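Monday, evening

Second week of the sorting set. The task definition has not changed: pick one item off the table, place it in the basket the prompt names, retract, wait for the marker. Joelle wanted to add a color word to every prompt. I agreed for half of them, so the policy has to cope with "red basket" and "left basket" meaning the same thing on some trials and different things on others.

Target for the month is 400 accepted episodes. Rami ran the arm through the morning and I took over after lunch. Leader-follower latency was fine until mid-afternoon, then the wrist joint began to lag on fast lateral moves. I restarted the Ustari bridge process and the lag went away. No root cause. Logged it anyway, with the timestamps, in case it comes back under the Moltholm firmware.

We rejected 13 episodes today. Most were late releases: the operator opens the gripper, the item hangs on a fingertip, and the operator shakes it off. A person reviewing the clip would call that a success. In training it teaches the shake. Widad's rule is to drop the whole episode instead of trimming it, and I have stopped arguing with her. 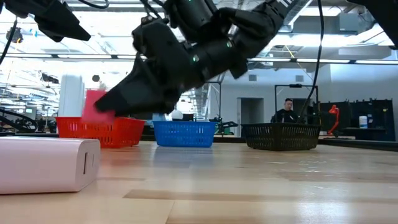

Sorting cell, fixed view. Pink item held over the red basket.

The fixed view has two problems I want to fix before we collect more. First, fast carries smear the held item. Shorter exposure is possible if we accept more gain; I will try it tomorrow with the ceiling strips on full. Second, the tabletop is glossy and throws light back at the lower right. Ziad thinks the reflections are useful variation. I think they are useful only if they move, and with a fixed camera and fixed lights they do not. Matte film is one option – he will ask purchasing.

Basket order still has to be randomized. Red, blue, black from left to right is too easy to memorize, and the Ullo labeling tool does not record order, so a shortcut would be hard to spot afterward. I wrote a small script that prints a new order every 8 episodes. It also writes the order to the episode header.

Sólveig asked for the Matar export by Friday noon. The converter drops the gripper current channel, so I need to patch that first. Left the cell powered down, arm parked, disk at a little over half. Check the wrist joint before Rami starts.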